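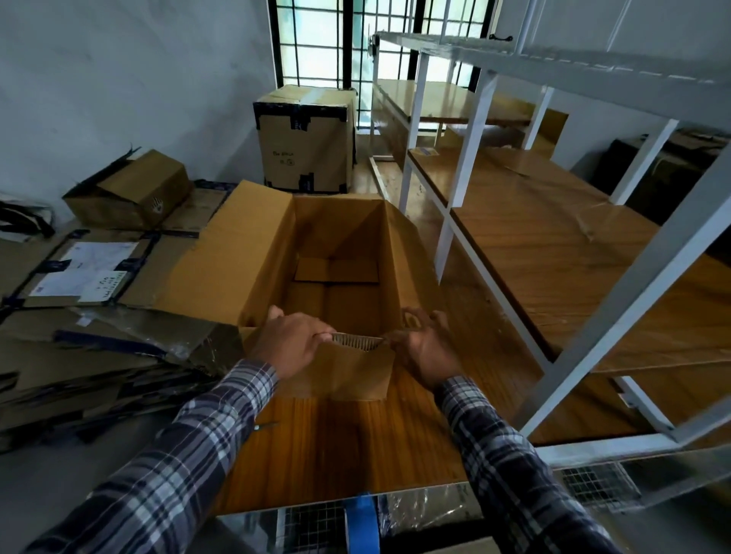
Section 3. Opening the carton and getting it ready to pack

The Semholm move kit arrives as flat cartons, tape and a sheet of labels. The sheet claims a carton can be "ready in seconds." Allow longer for the first few, and don't believe the printed load rating until you have lifted a full one yourself.

Before you start

Clear a table that comes up to your waist or a little higher. The floor works too, but your back will object by the third carton. Keep flat cartons in a stack to one side and finished ones well away from it.

1. Take one carton from the stack and check the corners. A crushed corner will not recover, whatever the leaflet says about "memory board." Use that one for bedding.

2. Push the long sides apart until the carton stands square. Fold the bottom flaps in, short pair first, then the long pair.

3. Turn it over and tape the center seam. Run the tape at least a hand's width up each end. One strip is what Semholm recommends. We use two, plus one across.

4. Turn it upright and fold all four top flaps outward. Take the near flap by its top edge with both hands and bend it down along the crease. Go slowly. If the ribs inside the board start to show a split along the fold, stop and turn the carton around.

5. Lay a folded piece of cardboard on the bottom. It spreads the weight of small, hard things such as jars. It will not rescue a badly taped base.

CAUTION: Corrugated edges cut. Long sleeves help with your arms but do nothing for your fingertips.

6. Write the contents on a side as well as the top. Once cartons are stacked, the top is no use to you.

Note on tape: The kit comes with the Grandik roll (order code 711). It holds well on clean board and poorly on dusty board. The "extra strength" version costs more, and in our tests with 17 cartons we could not tell them apart.

Note on used cartons: Reusing old ones is fine. Cross out or peel off every old shipping label first. Carriers say their scanners ignore them, and ours went to the wrong town in February.

Note on plastic wrap: Keep it for things with drawers or loose lids. Wrapping a sealed carton mainly makes it slippery to carry.

If the carton leans

Check the bottom flaps before blaming the floor. Most leaning cartons were folded long pair first. Cut the tape and go back to step 2. Adding more tape to a crooked base only fixes it crooked.

Related sections
Section 2: How many cartons you need (fewer than the calculator says)
Section 4: Packing plates and glasses
Section 5: Stacking on Erstead shelves
Thibodeau carton sizes compared
Returning unused cartons

Comments (3)

Fongchan Ratanaporn
Agree on the two strips. I did one per carton as instructed and lost the bottom out of a box of cookbooks on the stairs.

Irén Illés
Is the cardboard piece in step 5 supposed to be in the kit? Mine had none. I cut up a damaged carton and it did the job.

mover101
I still think the extra strength tape is better in a cold garage. Did you test it cold?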